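Kitchen Manipulation Cell - Equipment and Budget Progress Report
Reporting period: November
Prepared by: Elisa Messina, equipment planning
Submitted to: Hirnmont program office

1. Status

The first cell at the Tosness site is in daily use. Purchases for this period are complete apart from the spare fingertip pads, which Kalton has moved to the next shipment. The request for a second cell is set out in section 4 and needs a decision before the quote lapses.

Spending on the accessories line stands at 2000 against the approved amount. The remaining 310 is held for pads and cable clips. No transfer between budget lines is requested.

2. Purchases received

Gripper, parallel, two-finger, with wrist camera mount. Accepted. Mounting holes matched the drawing supplied with the order.

Fingertip pads, wedge profile. One set fitted, none in stock. Wear on the fitted set is even and no change of material is proposed.

Household appliances for task trials. Bought at retail, with receipts on file. The program office asked in the last review whether used appliances would do. They would for most tasks, but handle dimensions vary between units of the same model year, and each replacement means repeating the grasp setup. New units of a single model are the cheaper choice once technician hours are included.

Table and wall panels. Delivered by Obradović and installed on a Wednesday, with no lost trial days.

3. Work at hand

Trials have moved from single rigid objects to appliances with more than one part. The current task group covers approaching a handle, closing on it, lifting a tier and setting it back down. Food items are placed inside the cookware for some runs so that the view into the vessel is not always the same.

Two points from these trials affect what we buy.

The first is finger opening. The present gripper has enough travel for the handles in the current set. Larger handles, such as those on stock pots, would need longer links. Kalton offers these as a catalog part, and we have asked for a price but have not included it in this request.

The second is power cable routing. A cord that rises behind an appliance can enter the approach path, and the planner does not model it. For now the technician checks the cord position before each run. A fixed clip at the table edge would remove that step - cost is minor and is covered by the held amount.
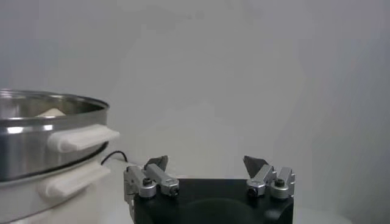 Figure 1. Two-tier steamer with the gripper open near the handles, wrist camera view.

Camera placement is unchanged. Both fingertips stay in view when open, as Figure 1 shows, and we see no case for a second wrist camera this year. An overhead camera remains on the list for the second cell.

4. Request for the second cell

We request approval to order one further gripper and mount, identical to the first, so that pads and links are interchangeable. Kalton has quoted a delivery time of roughly 4 weeks. Installation at Tosness can use the existing power and network drops. The only site cost is 500 for an additional table, to be ordered from Obradović on the same terms as before.

If approval is deferred, the first cell continues as planned and the appliance trials will run into the following period. The overhead camera would be deferred with the cell.

5. Open items

Spare pads: awaiting shipment from Kalton.
Longer links: price requested.
Cable clip: to be ordered from the held amount.
Second cell: decision with Hirnmont.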